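Setting Up Your Flikus Free-Standing Punching Bag: Filling the Base and First Rounds

I've put together more of these bags than I care to admit (my first was for a tiny boxing club in Sastundale), so I'm going to walk you through it the way I'd do it at home. You should already have the post and collar out of the box from section 7.

1. Put the base exactly where you want it to live. Once it's full, it is not going anywhere without a fight!

2. Unscrew the fill cap and pour in water or dry sand. I like sand — it's quieter and the base slides less when you start throwing hooks.

3. Stop when you reach the line molded inside the neck. Screw the cap back on by hand until it's snug.

Note: If you're using water, wipe the neck dry and check for drips after an hour.

4. Lay out the 8 bolts and the hex key somewhere clean and flat before you go any further. I use the kitchen, and I've never lost a washer there.
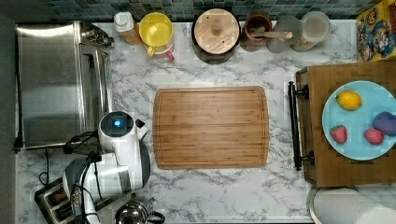
Bamboo cutting board on a marble counter, toaster oven to the left.

5. Drop the post into the collar and start all the bolts with your fingers. Then tighten them in a star pattern, a little at a time, like the lug nuts on a car wheel.

6. Slide the foam sleeve down over the post, zipper facing the wall, and close the top strap.

Caution: Keep at least 18 inches clear behind the bag. It leans back farther than you'd think when somebody lands a good front kick.

7. Wrap your hands, put your gloves on and go easy for the first few rounds. Jabs and light low kicks are plenty (save the spinning stuff for later, please). Then check every bolt again and snug up any that have worked loose.

Replacement caps and bolts come in kit 1726.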